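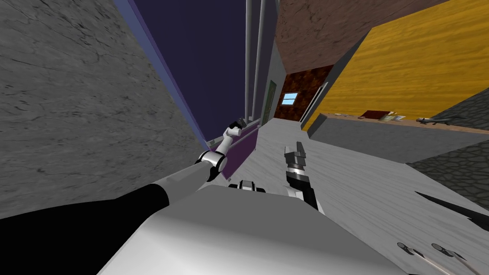
Been meaning to post about our camera-tilt experiment all August, so here goes, a thread! Short version: we train a two-armed robot policy entirely in sim, and every episode gets a random room and a random head camera angle. And I mean random. Purple cabinet, bright yellow wood-grain wall, cobblestones under the counter, the whole room leaning like a ship in a storm. The policy has to find its own grippers in that and get on with the job.

The usual recipe is to swap textures and lighting and keep the camera more or less where it'll sit on the real robot. We did that for months. Great numbers in sim, then Ifeanyi bumped the head mount on the real one with his elbow and the whole thing fell apart (sorry Ifeanyi, you're famous now).

So Ayane Ueda asked the annoying good question: why are we randomizing the wallpaper so hard and the viewpoint hardly at all? She had a patch to our sim, Lui, by dinner. I complained the rooms made me seasick. She turned the range up.

Setup for the nerds: same network, same demos, same training budget. 3 versions. One with textures only, one with camera tilt only, one with both. Then we tested on the real arms with the head mount deliberately knocked off its calibration by up to 13 degrees.

Results on the pick-and-place task, bumped camera: both together got 94 percent. Tilt only was close behind, which I did not see coming!! Textures only was bad enough that Elsa made me rerun it in case I'd loaded the wrong checkpoint. I had not.

Stuff that didn't work: tilting the camera in the middle of an episode. Seemed clever, trained terribly. The arms got super timid and just hovered near the counter. We now pick one angle at the start and leave it alone till reset.

Also it's slower to learn. Training took 2 times as long before the curves did anything interesting, and I nearly killed the run on the first night. Shivam talked me out of it at 1 am over noodles. Owe him one.

Big caveat, this is one robot and one task. Thin stuff like a knife or spatula lying flat on a counter is still hard for us at any angle, and I've got no good story for why. Open to ideas, replies are on.

Writeup is with Ankit for edits and he is merciless about my commas. Configs go up with it, including the really ugly floor textures. Next we're trying drawers, and Ayane already wants more tilt.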